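Sturnero Runners Help > Training > Coming back after a break

How do I get my long run back without blowing up at mile eight?

Posted by slowpoke_dee

Hi all, longtime reader, first time asking for anything. I took most of the fall off with a cranky Achilles and started jogging again in January. My physical therapist has cleared me and the tendon feels fine, so that part isn't my worry. My worry is that I'm building toward the Boveck Half and I keep falling apart on the long run.

The plan I'm using is the Hattar 11 week one. I'm in week five. It has me running four days, with the long one set at 80 minutes last weekend and going up from there. The first hour is lovely, I feel like my old self, and then my legs turn into wet sand and I end up shuffling home with a walk break every few blocks. Three weekends in a row now!

My easy pace is around 10 minutes a mile, which is what I ran before the injury. I don't wear a heart rate strap because I hate them. I have a bit of toast beforehand and carry no water.
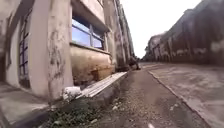 I guess what I want to know is whether I should repeat a week, cut the long run down, or just grit my teeth and trust that it comes back. I've got a spot in the race already (bib 714, I'm weirdly attached to it) and I'd rather not defer. I should say that I'm 46 and sleep pretty badly, in case that matters.

Ettore Ferraro

Slow down. Your old easy pace was easy for the old you, and you had a whole fall off. Go a minute a mile slower for the first half of the long run and see where you are. You should be able to talk in full sentences, and I mean boring ones with commas in them.

I'd repeat week five too. The Hattar plan bumps the long run every single week with hardly any step back, and I've never liked it for people coming off time away. Run week five again, keep the long run at the same length, and only move on if you finish it without walking. If you still have to walk, plan the walking — one minute after every mile, right from the start, while you feel great and it seems silly. I did a whole comeback that way and I was a bit embarrassed for two weekends and then I stopped caring.

Also eat something. Toast is fine for a short one. Past an hour I take a gel or a handful of raisins, and some water.

motormouth_pat

Get new shoes. I switched to the Motari ones and my legs never get tired now. Also hills.

Kolbrún Thorlacius

I agree with Ettore on pace, but I'd look at the rest of your week as well. What are you doing the day before the long run? I had the same wet sand feeling two springs ago and was sure it was fitness, and then I noticed I was running my "easy" day before it pretty hard with a friend who is quicker than me (sorry, Mom, it was you). I moved that run earlier in the week, took the day before completely off, and the next long run was a different animal.

If you're sleeping badly I'd drop to three runs for a couple of weeks and see. You won't lose the race over one missed jog. And please keep listening to that Achilles while you change things around. If it's stiff when you get out of bed the morning after, that's worth a call to your therapist before you add any distance.

I wouldn't defer yet either. You could jog and walk the Boveck course on the fitness you have now if you had to, it's flat until the bridge and there's water before and after it. Let us know what happens this weekend!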